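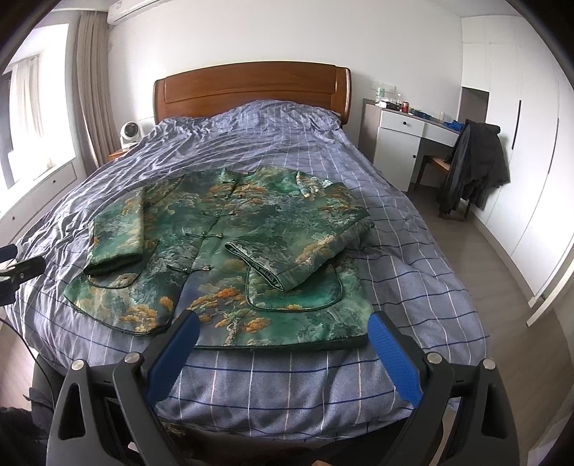 Photo: Skavimano

She learned to sew on her grandmother's kitchen floor, among the pins, and she still prefers to work sitting down low. "My knees complain, but my hands are happier there," she says, pouring us both a second cup of tea before I've got very far into the first.

Her mending shop, Skindorden, opened in 2020 in what used to be the back half of a bakery, and on damp mornings she swears the walls still smell of rye. Most of what comes through the door is clothing with a story attached – wedding coats, school blazers, padded jackets somebody's aunt brought home in a suitcase.

"People apologise for the state of things," she tells me. "They put it on the counter and say sorry, it's only old. I always want to hear about it first. Where did you wear it? Who did up the buttons for you?"

She spent 35 years at Soylu, the curtain makers, before going out on her own, and she misses the noise of the place more than the work. Linings are her great love now. She buys the cloth from Kundel, usually far too much of it, and she will happily talk about a good lining until the pot is cold.

Does she ever turn anything away? She thinks about this for a long while. "Zips on tents," she says. "I did 2 last May and I was cross for a week."

Evening classes start again on 11th January, and beginners are welcome. Bring something you're fond of, she says, and a cushion if you don't like the floor.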